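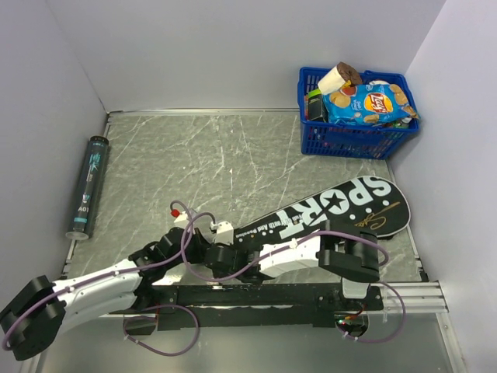 Packing Order and Basket Use in Small Grocery Shopping

Weronika Sobczak and Poul Sveinbjörnsson
Project report, Retail and Packaging, spring term

1. Background

Most small grocery trips end with one full hand basket. The shopper fills it in the order of the aisles, so the things picked up first end up at the bottom whether they can take the weight or not. We wanted to find out how much the order matters, and whether a simple rule would help.

The idea came from Poul's part-time job at the Trurnton store, where he empties baskets at the checkout on evening shifts. Crushed bags of chips were the most common reason for a customer to go back for a replacement. Split cartons came second.

2. Method

We packed 36 baskets in April. All of them were ordinary plastic shopping baskets with slotted sides and fixed rims. The goods were packaged dry foods: chips, boxes, tubes, cartons and small bags. We left out glass and fresh produce. Every basket was filled to the rim.

Each basket was packed in one of three ways:

Aisle order. Goods went in as they appeared on a shopping list arranged by the layout of the Trurnton store.

Heavy first. Goods were sorted by weight before packing, with the heaviest at the bottom.

Walls first. Stiff boxes were stood upright along the inside of the basket. Heavy goods then went in the middle and soft bags on top.

After packing, the basket was carried up and down one flight of stairs and set down on the floor. We then unpacked it and wrote down any damage. A dent that could be felt with a thumb counted as damage. A crease in a chip bag did not, as long as the seal held.

3. Results

Aisle order gave the most damage, as we expected. The difference between the other two methods was smaller than we had thought. Heavy first protected the soft goods well, but tall items had nothing to lean on and tipped over on the stairs. Walls first kept things in place, although it took longer to pack. Weronika's slowest basket took 60 seconds more than the same list packed in aisle order.

Large chip bags were a problem with every method. A full-size bag of Lay's laid flat takes up most of the top of a basket, and one end tends to stick out over the rim. Standing the bag on end did not work – it fell sideways as soon as the basket was lifted. Laying it flat as the last item was the best we could do, and in 5 baskets it still slid off.

Long, thin packages were almost as awkward. Laid flat they wasted space, so we ended up leaning them diagonally with one end above the back rim. None of these were damaged, but two fell out.

4. Sources of error

We packed all the baskets ourselves and knew which method we were using. The Roussel cartons were reused between rounds and got softer toward the end. We should have bought new ones. The stairs were also easier than a walk across a parking lot.

5. Suggestions

For a shopper, the walls-first method is worth the extra time when there are more than 20 items. For fewer than that, heavy first is enough. A store could also move its chip aisle closer to the checkout, so that chips are picked up last. Poul has passed this on to his shift manager.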